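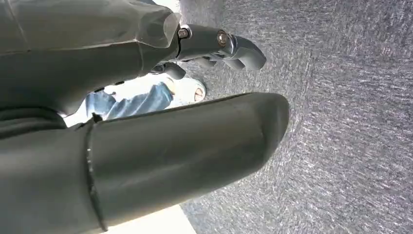
Why Does Bread Rise?

Pull apart a slice of sandwich bread and look closely. It's full of holes! Some are tiny, some are as big as a pea, and every one of them was once a bubble of gas. So who was blowing bubbles in your lunch?

The answer is yeast. Yeast is a living thing, a kind of fungus, so it's a distant cousin of the mushrooms on your pizza. Each yeast is just one single cell, and it's so small that you need a microscope to see it.

A hungry little helper

Yeast loves sugar. Flour is mostly starch, and when flour gets wet, some of that starch begins to break down into sugars. Dinner is served! The yeast eats the sugars and gives off a gas called carbon dioxide – the very same gas that makes soda fizzy. Bakers call this fermentation (say it like this: fur-men-TAY-shun).

But gas likes to float away. What keeps it inside the dough? When you mix flour and water and then squash and stretch them, proteins in the flour link up into a springy net called gluten. The net traps the gas like thousands of little balloons, and as the balloons fill, the whole lump of dough puffs up. 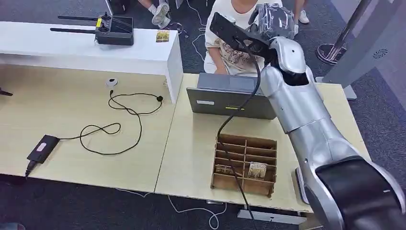 What happens to the yeast in the oven?

At first it gets warmer and works even faster, and the bubbles swell so the loaf has one last big stretch. Then the heat kills the yeast, the dough sets firm around the bubbles, and the holes stay put.

Bread with no yeast packet

People were baking puffy bread long before anybody knew what yeast was. In ancient Egypt, well over 2000 years ago, bakers were already making raised loaves. Wild yeast lives on grain and on fruit skins, so a bowl of flour and water left out for a few days can start to bubble all by itself. That's how sourdough begins, and the sour taste comes from friendly bacteria that live alongside the yeast.

Some breads skip the rising completely. Tortillas and matzo are flat, and soda bread gets its bubbles from baking soda mixed with something sour, like buttermilk – no living helpers needed!

Try it at home

Ask a grown-up to help you stir a packet of dry yeast and a spoonful of sugar into a small bottle of warm (not hot!) water. Stretch a balloon over the top and put the bottle somewhere cozy. Check it after half an hour, and then try a second bottle with cold water. Which balloon stands up first?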